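Suporte > Manuais > Kiris Sonitz > Conservação de flores cortadas

4.2 Preparação do condicionador Sonitz

O condicionador mantém a água do reservatório em circulação e a uma temperatura constante. Antes da primeira utilização, lave o reservatório apenas com água morna.

1. Coloque o aparelho numa superfície nivelada, afastado de fruta e da luz direta.
2. Encha o reservatório com 2.000 ml de água da torneira.
3. Dissolva uma saqueta de conservante Karkedar. Não misture com lixívia.
4. Ligue a ficha e regule o seletor para a posição 4.
5. Aguarde até o indicador ficar verde.

Nota: em zonas de água dura, substitua o filtro ao fim de 63 ciclos.

4.3 Preparação dos caules

Retire as folhas que fiquem abaixo da linha de água. Pouse o ramo sobre um pano macio, sem comprimir as flores, e corte os caules em diagonal com uma lâmina limpa.
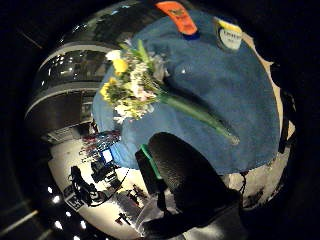 Fig. 7. Ramo com flores amarelas pousado sobre pano azul.

6. Introduza os caules no suporte até tocarem no fundo.
7. Feche a tampa e prima INÍCIO. O ciclo termina com um sinal sonoro.
8. Transfira o ramo para a jarra definitiva no prazo de uma hora.

CUIDADO: desligue a ficha antes de esvaziar o reservatório. Não mergulhe a base em água.

Nota: narcisos recém-cortados libertam seiva prejudicial a outras espécies. Condicione-os em separado.

Revisão do texto: Thoa Đồng. Atualizado em 28 de janeiro de 2025.

Artigos relacionados
Limpeza do filtro Sonitz
Códigos de erro do painel
Suporte Lục para caules finos
Peças e consumíveis Karkedar

Este site utiliza cookies para melhorar a navegação. Aceitar | Configurar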